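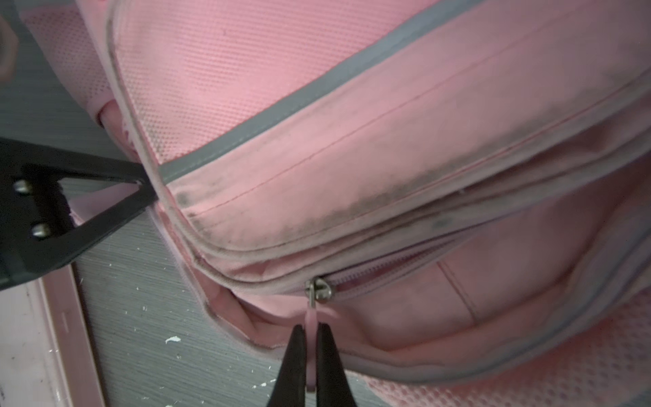

Wrist camera view, fingertips on the pull tab of the front zipper

Gripper lets go of zipper pulls halfway along — fingertips or settings?

Posted in Benchtop Arms and Grippers, 18 May 2023

Hi all! I've been having a great time getting our bench cell to open and close bags. It's one arm with a two-finger gripper and a small camera at the wrist, and the job for now is zippers. The picture is from the wrist camera with the fingers closed on the tab, and I'm really pleased with how well it gets to this point. The pull is a narrow pink loop on a little silver slider, hanging straight down, and the tips find it almost every time.

Then it starts to pull, and somewhere along the track the tab slides out from between the fingers. The slider stays where it was and the arm carries on to the end of its path holding nothing. Out of 176 tries it dropped the tab 29 times, and most of those came late in the day. A fresh start in the morning is nearly perfect, which is what makes me think something is building up or drifting.

What I've done so far: raised the closing force one step (no change that I could see), slowed the pull, and checked that the finger screws are tight. The tips are the plain black tapered ones, bought from Prellitz, no pads on them. The backpack we practice on is a well-used one with grime on the front pocket, and I'd like to keep it because real bags are like that.

Has anyone here gotten a thin fabric pull to stay put for a whole shift? Would love to hear how you look after your tips!

hebden_bench

Dénes Veres

Oh, I love this kind of problem! I look after a very similar cell at Anness and went through nearly the same thing last June. My money is on dirty tips first and pull direction second.

Tips first. Smooth plastic picks up a film from fabric, and a used bag with dirt on the pocket is going to hand over plenty of it. Stop the arm, switch the gripper power off, and wipe the inside faces with a lint-free cloth and a bit of isopropyl alcohol (check that your tip material is fine with it). Let them dry before you close them on anything. Get right down into the last bit of the point, where the tab sits. I do it every 2 hours when we're running soft goods and the late-day drops went away for us. Wipe down the table as well while you're there. I can see white flecks on the gray surface next to the bag, and little bits like that love to end up between two fingers.

While the power is off, look at how the tips meet. Slide a strip of paper between them, power up, close gently and tug. If it holds at the very point but swings like a gate, the faces are touching at one spot only. Loosen both finger screws, close the gripper on a flat piece of shim so the fingers settle square, and tighten again. Then redo your closed position in the software, or it will still think zero is where it used to be. I forgot that step once and spent a whole afternoon blaming the camera.

Now the pull. Your tab hangs down and the zipper runs off to the right in the picture. If the arm goes straight sideways from that grip, it drags the loop across the finger faces before the slider moves at all. Try a short, slow swing first, so the tab lies along the track, then start the real travel. And have the path follow the curve of the bag — a straight line in the air gets farther from a soft bag with every inch.

If all that helps but doesn't cure it, thin rubber pads are wonderful. We stick ours on and change them every 6 days. Write the date on the finger with a paint pen!

Please post how it goes, I'd really like to know.

dreller_fan

just turn the force up more. one step is nothing on most of these grippers. mine is at nearly full and never drops anything

Dénes Veres

Replying to dreller_fan: it can work, but go easy on tapered tips. Ours started to spread at the points when we ran them hard, and then they held less than before. Clean and square them first, and go up a step at a time after that.

patchcord

We had good luck with a knot of cord through the pull loop, gives the fingers something fat to grab. Doesn't help if the bags have to stay as they are, I guess. Also check the cable at the wrist, ours was tugging on the gripper at full reach.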